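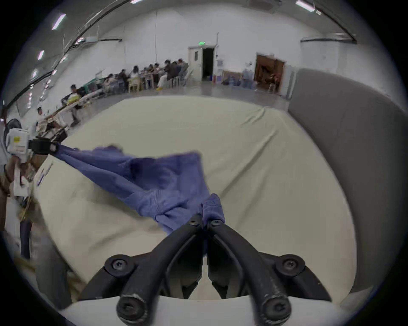 Fig. 7.1 Blue-violet knit top, held at the cuff.

# Chapter 7: Renters Insurance and What It Pays For

Draft for fall sections. Pages still to be checked by S. Soylu.

Most people skip this one. They have car insurance, the state makes them. They have health insurance, maybe, through a job or a parent. Then they sign a lease and figure the landlord has it covered. The landlord has the *building* covered. Walls, roof, wiring, the furnace. Your bed, your laptop and your winter coat are your problem.

## Before you read

Write down three things in your bedroom and what you paid for them. Keep the list. You'll need it in section 7.3.

## 7.1 A pipe on the second floor

Berenice Villalobos rents a one-bedroom on Coşkun Street. In November a supply line let go in the unit upstairs. She was at work. By the time anyone shut the valve, water had come through the closet ceiling and run down over everything hanging there, plus two boxes of books and a sewing machine on the floor.

The building's insurer paid for the ceiling and the drywall. It paid nothing for the clothes or the sewing machine. Berenice had a renters policy with Clirnex, bought when she moved in because the lease asked for it. She had never read past the first page.

Premium: $177 a year. We'll come back to that number.

She called the claims line the same evening and got Güven Tatlı, an adjuster. His first question was wether she had pictures. His second was whether she still had the stuff. She did. Good - never throw damaged items out before the adjuster says so.

## 7.2 Words you need now

More in the glossary. These are the ones that come up on every page from here on.

**Premium.** What you pay to keep the policy going. Monthly or yearly.

**Deductible.** The part of a loss you pay yourself. Comes off each claim, so two separate claims means you eat it twice.

**Limit.** The most the company will pay. There's an overall limit for personal property and then smaller ones tucked inside it for jewelry, cash, sometimes bikes. Check the small ones.

**Peril.** The cause of the loss. Fire, theft, a burst pipe. A *named peril* policy covers only the causes on its list. Flood from outside is nearly always off the list.

**Actual cash value (ACV).** What the item was worth right before it was ruined. Replacement cost minus wear and age.

**Replacement cost.** What a new one of similar kind costs today. Higher premium, bigger check.

**Liability.** Pays when you hurt someone or damage their property and you're legally responsible. Often the larger part of a renters policy in dollars and the part people forget is there.

## 7.3 The same coat, two checks

Say a coat cost $120 new and the same coat still costs $120. You've had it three years. The company figures a coat lasts six. Half its life is gone.

- Under ACV: $120 minus $60 depreciation. Value, $60.
- Under replacement cost: $120.

Then the deductible comes off the total claim. Not off each coat. Students mix this up every term.

Many replacement cost policies pay the ACV amount first and the rest after you buy the new item and send in the reciept. So you may be out of pocket for a while. Plan on it.

Now take the list you made. Pick one item, guess how long that kind of thing lasts, work out both numbers. Compare with a partner. Your guesses will differ - adjusters' guesses differ too, and section 7.5 covers what to do when you think theirs is wrong.

## 7.4 Where this chapter goes

First, reading a declarations page line by line, using the Curnetti sample in Appendix B. Then building a home inventory. Chinyere Eze's room-by-room worksheet is in the back, use pencil. After that, roommates: one policy or two? (Usually two.) Necati Türkmen's case on a shared lease gets its own section, it's long.

Last part is Berenice's claim start to finish, with the math. By then you should be able to say if $177 was a fair price for what she got, and what a higher deductible would have done to it.

Bring a calculator to every session in this chapter. Phone is fine.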